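## 7. Recording marks on stonework

Applies to Stastari field kits issued after March.

1. Brush off lichen and loose grit by hand. Don't use water.
2. Set the lamp 16 cm from the stone, low and to one side.
3. Turn the scale bar 90 degrees for upright joints.

**Caution:** Don't chalk over a mark. Chalk stays in soft limestone.

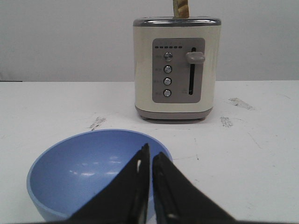
According to Hosoda, the low lamp also brings up old tool scratches, and on the Uvmont harbour wall these were twice logged as initials. Check each mark from both sides before you enter it.

4. Enter the colour of the stone and the course number.
5. Save the record. The logger holds 2,000 entries.

**Note:** Unsaved entries clear after 7 days.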